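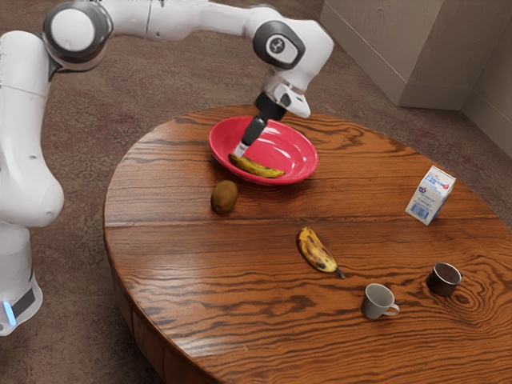
Fig. 2. Round table, bowl and fruit, two cups, carton.

Section 2. Setting up a table in Teler

Read this before you place your first order line. Covers one table, one till. For two tills on the same floor see the Skedlow add-on sheet.

Before you start
Till plugged in and past the grey start-up page. Manager code to hand. Table list printed off, if you have one. Paper in the printer, shiny side out.

Note: menus made in the January version will open but prices come across blank. Fill them in again by hand. Sorry, no quick way round it yet.

2.1 Adding the table

1. From the home page press Floor, then Edit floor.
2. Key in the manager code. Wrong three times and it locks until you restart the till.
3. Press Add table. Pick a shape: round, square or long. Shape only changes the look of the plan, not the billing.
4. Drag it to the right spot. Near enough is fine.
5. Give it a name or number. Short is best, long names get chopped on the kitchen slip.
6. Set the number of seats. You can go over this later, the till will just ask if you're sure.
7. Press Save. Wait for the green tick before you leave the page.

Caution: do NOT press Clear floor to get rid of one table. It takes the lot. Hold your finger on the table you want gone and choose Remove.

2.2 Things that stay on the table

Fruit bowls, water, bread, cartons of juice at breakfast. Teler calls these standing items. Either free or charged per table, never per head.

1. Open the table, press Standing items.
2. Tick what applies. Not on the list? Press New and type it in.
3. Set a price, or leave at zero for free.
4. Choose when it goes on the bill: on opening, or when a waiter adds it.
5. Save.

Note: zero-price items still print on the kitchen slip unless you untick Show in kitchen. Most places untick it. Stock still counts down either way.

2.3 Breakfast mode

For guest houses and small hotels. Skip if you only do lunch and dinner.

1. Settings, Service times, Breakfast.
2. Put in start and finish. Use the 24 hour clock.
3. Link to rooms if you have the Arthur room list. Guests are then matched by room number and the bill goes to the room.
4. Test with a made-up room. Delete the test bill afterwards or it will sit in the day's takings.

Caution: changing service times while a table is open can split the bill in two. Close all tables first. If it happens anyway, use Join bills (section 4) and check the total before you take any money.

2.4 Limits

Tables per floor: 200
Standing items per table: 243
Lines on one bill: 1598

Over the limit you get a red bar along the top and the last entry is dropped. It won't warn you twice.

2.5 If it goes wrong

Table missing from plan: check you're on the right floor, top left button.
Code 2 on the printer: lid not shut properly.
Prices blank: see the note at the start of this secton.
Standing items charged twice: a waiter added them as well as the till. Void one line, reason "duplicate".
Till frozen on Save: give it a full minute, then hold the power button. Anything with a green tick is safe, anything without needs doing agian.

Still stuck, ring Rultel support. Have the serial number ready, it's on the sticker under the till.

Section last changed April 8, 2019. Next: Section 3, Menus and prices.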